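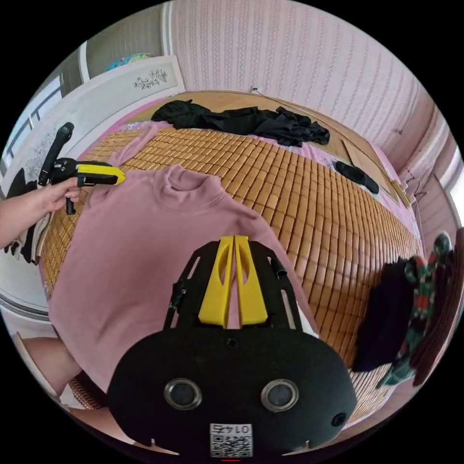 Astari: Prüfliste für das Januar-Update, mit Anmerkungen

Grundlage: Patchnotes von Unden Studios, Testclient auf einem Mittelklasse-PC, ein Konto mit 200 Spielstunden und ein frisches. Bewertung: OK, offen oder Mangel.

1. Anmeldung und Kontosicherheit

Zwei-Faktor-Anmeldung funktioniert — OK
Hinweis bei Anmeldung von einem fremden Gerät — Mangel
Anmerkung: Die Mail kam beim dritten Versuch, bei den ersten beiden kam gar nichts. In den Patchnotes steht »deutlich verbesserter Kontoschutz«. Deutlich ist anders.

Alte Sitzungen lassen sich beenden — offen
Anmerkung: Der Knopf ist da. Der zweite Client lief danach noch 10 Minuten weiter, dann habe ich ihn selbst geschlossen.

2. Käufe und Ingame-Währung

Preis in Euro vor dem Kauf sichtbar — Mangel
Anmerkung: Angezeigt werden nur Splitter. Das kleinste Paket kostet 5 Euro, der billigste Skin liegt knapp darüber. Wer das für Zufall hält, darf das gern tun.

Ausgabenlimit einstellbar — OK
Anmerkung: Voreingestellt ist »kein Limit«. Die Einstellung steckt im Menü »Sonstiges«, zwischen Untertitelgröße und Mausbeschleunigung.

Rückgabe versehentlicher Käufe — offen
Anmerkung: Ticket ist geschrieben, bisher nur die automatische Antwort.

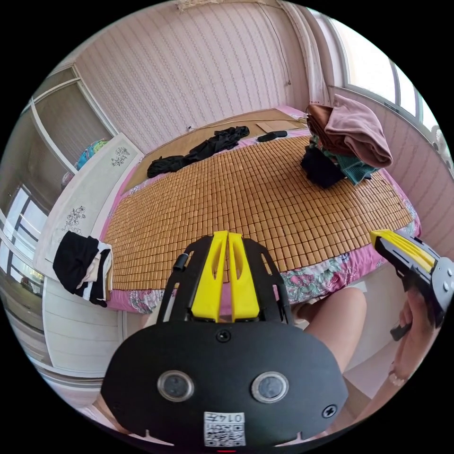 Kaufsperre per PIN für Familienkonten — OK
Anmerkung: Greift auch nach Neustart. Auf der Konsole nicht geprüft.

3. Chat und Meldesystem

Spieler aus dem Gruppenchat heraus melden — OK
Rückmeldung zu einer Meldung — Mangel
Anmerkung: 20 Meldungen abgesetzt, keine einzige Rückmeldung. Laut Unden liest das neue Filtersystem von Mendard alles mit. Es hat »Klasse« als Schimpfwort gesperrt und zwei Goldverkäufer durchgelassen.

Private Nachrichten von Unbekannten abschaltbar — OK

4. Technik

Start ohne Administratorrechte — OK
Anti-Cheat endet mit dem Spiel — Mangel
Anmerkung: Der Dienst von Gajewski bleibt im Hintergrund aktiv, bis man ihn von Hand stoppt. Im Forum heißt es seit zwei Updates, das sei »bekannt«.

Warnung vor Blitzeffekten beim ersten Start — OK
Blitzeffekte reduzierbar — offen
Anmerkung: Im Hafengebiet ja, in der neuen Arena sehe ich keinen Unterschied zwischen »wenig« und »voll«. Braucht einen zweiten Durchgang mit anderer Grafikkarte.

Ergebnis: keine Freigabe für Familienkonten, solange die Punkte unter 2 offen sind. Abschnitt 4 wird nach dem nächsten Hotfix wiederholt.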